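손목 카메라로 모은 데모, 눕은 컵에서만 파지 방향이 뒤집힙니다

작성자: Fjeld

Proster로 궤적을 뽑아 정책을 학습시키고 있습니다. 데모는 1,134개입니다. 서 있는 컵은 잘 잡는데, 옆으로 누운 컵이 나오면 접근 각도가 180도 돌아가는 일이 잦습니다. 포럼에서는 다들 데이터를 더 모으라는데 저는 그 말을 별로 안 믿습니다. 학습 손실은 멀쩡합니다. 작업 대상은 갈색 종이컵과 각진 분홍색 용기, 무늬 있는 흰 컵 정도입니다. 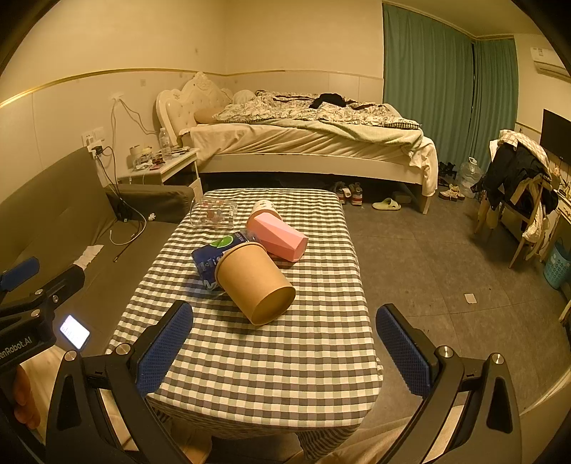
회전 표현을 오일러 각에서 6D로 바꾸면 해결될까요?

표현만 바꿔서는 부족하고, 좌우 대칭인 두 파지 자세를 라벨 단계에서 한쪽으로 통일해야 합니다. 그리퍼를 손목 축으로 180도 돌려도 같은 파지라서, 데모에 두 자세가 섞이면 회귀 모델은 그 사이 어딘가를 출력합니다. 6D는 각도가 끊기는 문제만 없애 줍니다.

Kedonari
윗글에 대체로 동의하지만 라벨부터 의심하기 전에 시간 동기를 보세요. 저는 영상과 자세 기록이 약 51ms 어긋난 걸 모르고 2주를 날렸습니다. Proster 로그 뷰어의 초록색 표시는 믿지 마시고요. 파일이 열린다는 뜻밖에 없습니다. 손목을 빨리 돌리는 구간을 9개만 골라 두 신호를 겹쳐 그려 보면 나옵니다. 어긋났으면 오프셋 넣고 다시 뽑으세요. 학습 손실은 이걸 못 잡습니다.

Clindport
저는 디퓨전 정책으로 바꾸니까 됐어요. 이유는 모르겠고 시드 하나로만 돌려 봤습니다.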